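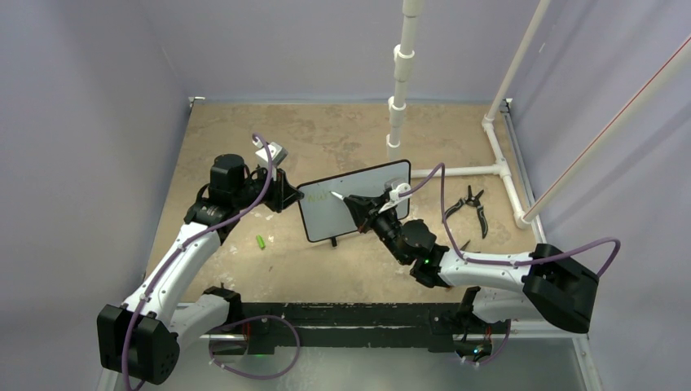

視覚情報デザイン基礎 第2回配布資料 「文字と地の明暗差」
前回は文字の大きさと視距離の関係を扱った。今回は、大きさが足りているのに読めない文字について考える。読みにくさの原因として最初に疑うべきものは、文字と地の明暗差の不足である。色の名前が違えば見分けられると考えがちだが、細い線の形を読み取るときに目が主に頼っているのは色味の差よりも明るさの差である。冒頭の写真の小さなホワイトボードでは、左端近くに緑の手書き文字があるが、線が細く色も薄いため、白い面との差が小さい。同じ緑でも濃い緑であれば事情は変わる。色相だけを指定して「緑で書く」と決めても、読みやすさの指定にはならない。

1 用語
輝度:面から目の方向に出てくる光の強さ。照明が変われば同じ紙でも値が変わる。
反射率:面が受けた光のうち、はね返す割合。紙やインクの側の性質であり、照明には左右されない。
明暗差(輝度コントラスト):文字の輝度と地の輝度の隔たり。差で表す方法と比で表す方法があり、この授業では比を使う。
可視性と可読性:文字があることに気づけるかどうかが可視性、内容を無理なく読み進められるかどうかが可読性である。気づけても読めない文字は多い。レポートでは二つを混同しないこと。

2 黄色と黄緑の扱い
黄色や黄緑は、もともと明るい色である。黒い地に置けばよく目立ち、白い地に置くと弱くなる。逆に青や紫は暗い色で、白い地に置くと強く、黒い地では沈む。教科書の色相環は色を同じ重さで並べて見せるため、この明るさの違いが見落とされやすい。
蛍光インクはさらに扱いが難しい。紫外線や青い光を受けて別の波長の光を出すので、鮮やかには見えるが、その分だけ明るくもなる。白地では地との差がかえって縮まることがある。塗る用途には向いていても、細い線で文字を書く用途には向かない。

3 線の太さ
明暗差は線の太さと切り離せない。目の光学系にはぼけがあり、細い線の像は周囲の白と混ざる。網膜に届く段階では、インクそのものの濃さより薄い線になっている。太い線で十分に見えた色が、細い線にすると消えたように感じられるのはこのためである。
色見本は面積のある四角で印刷されていることが多い。見本で色を選び、細字で使うと、予想より弱い表示になる。色を決めるときは、実際に使う線の太さで試し書きをすること。

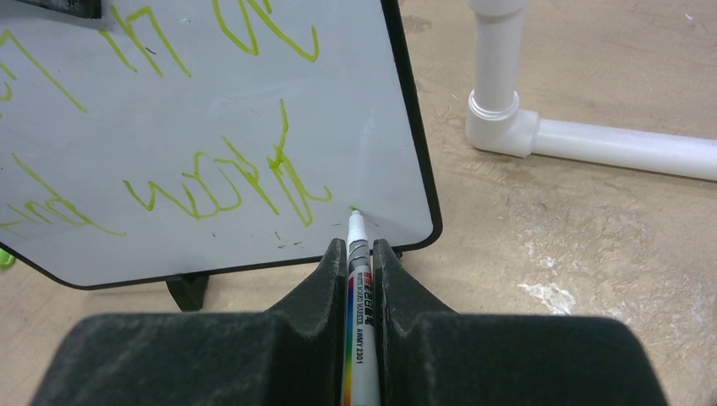
書き手の側の事情も加わる。手書きでは線の太さも字の大きさも一定しない。字形が崩れていても明暗差が大きければ前後から推測できるが、明暗差が小さいと、線がどこで曲がりどこで終わるかという手がかりそのものが減る。字形の乱れと色の弱さは、重なったときに影響が大きい。

4 照明と光沢
反射率が同じでも、見る位置によって明暗差は変わる。光沢のある面では、窓や照明の光が鏡のようにはね返り、文字にも地にも同じ量の光が上乗せされる。差は変わらないが、比は小さくなる。
計算で確かめておく。地の輝度を100、文字の輝度を50とすると、比は2である。ここに映り込みが100加わると、地は200、文字は150となり、比は1.33まで下がる。元の比が大きい組み合わせでも同じように下がるが、余裕があるので読める範囲に残りやすい。
対策は三つの方向から考える。光源の位置を変える、面の角度を変える、面をつや消しにする。掲示物では三番目、筆記用のボードでは前の二つが現実的である。つや消しの面は消し跡が残りやすく、筆記用としては不利になる。

5 見え方の個人差
加齢とともに水晶体は黄色みを帯び、短い波長の光が届きにくくなる。白地の黄色や淡い黄緑は、若い人が感じる以上に見分けにくくなる。また、色覚の型によっては、緑と茶、赤と黒などの区別が難しい。どちらの場合も、明暗差を確保しておけば文字は読める。色分けをする場合は、色を白黒に置き換えても情報が失われないかを必ず確認する。下線や枠、記号を併用する方法もある。

6 演習
613教室の掲示物から、文字と地の組み合わせが異なるものを二つ選ぶ。それぞれについて、前の席、中央、最後列の三か所から読み、可視性と可読性を分けて記録する。次に、照明を半分消した状態で同じことを行う。
続いて各自の試し書きを作る。白い紙に、黒、青、赤、緑、黄緑の順で同じ語を書き、細い線と太い線の両方を用意する。モノクロで複写し、原本と並べて提出する。複写で消えた色があれば、線の太さも書き添えること。
記録用紙は教卓の右に置く。次回は縦組みと横組みの行間を扱うので、定規を持参すること。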